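June, bench notebook, games table

Picking this up halfway because I left the last page in the middle of a sentence and now I can't remember what I was going to say about felt. It was something about felt. If it comes back to me I'll squeeze it into the margin.

So, chess sets. The Pandosden job is 52 sets, all going back out to the clubs before the summer break, and I've been using the quiet hour after lunch to work out what we're checking on each one and in what order. I started with the pieces last time and that was a mistake, I had pawns all over the place and then had to shuffle everything along to get at the board. Boards first from now on! Wipe, look at the border, look at the corners, then bring the pieces over.

The wiping is pleasant work. I tried the Plallamow cleaner on a spare board, a tiny bit on a cloth, and it lifted the finger grease off the black squares very nicely, but I'm nervous about using it anywhere near printing. Going to stick with a barely damp cloth on the borders until somebody talks me out of it. Dry cloth straight after. The matte black shows every streak if you let it dry by itself (ask me how I know).

I do like a board with its coordinates printed on. My grandfather's set was from 1941, or that's what was penciled inside the lid, and it had nothing along the edges at all, so when he tried to teach me notation we had to count squares with a knitting needle. I was hopeless at it. I still catch myself counting up from the corner when the letter is sitting right there. 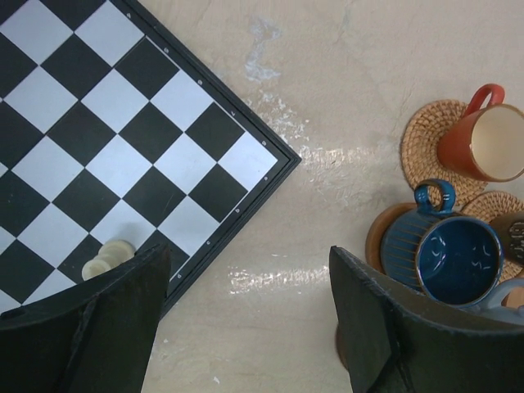
Black and white board with the thin raised border, white pieces near the edge.

The lip on that border is small but I'm a fan. It gives the cloth something to run along, and you can feel with a thumbnail if there's grit packed into the inside corner. Crumbs love it in there. I've been going round with a soft paintbrush, the cheap flat kind, and tipping the board over the bin afterward. A toothpick works for anything stubborn, wooden only please, I don't want scratches on the black.

Lettering is the other thing to look at. It's tiny, and pale on dark, so turn the board until the light comes across it sideways and go along each edge slowly. If a character has rubbed away, put a dot of masking tape on the underside below it and write which one. Don't try to touch it up yourself. I had a go with a paint pen on the spare and it looks like a bird walked over it.

Storage: Ellier boxes for the pieces, boards flat with a sheet of tissue between them. The Oshima trays are a lovely size but the kings roll out of them when you carry them downstairs, so those can go back to holding counters. I chased one king under the radiator and got a good look at what else lives under the radiator. Needs a broom.

To do before I hand this page over:
order more tissue, we're down to the last few sheets
find out if the clubs want spare queens, 2 per set or none
new blade for the felt cutter

Felt! That was it. The green we've got is too thick for the pawns and makes them wobble, so try the thin gray on a couple and leave them on the windowsill for me to poke at.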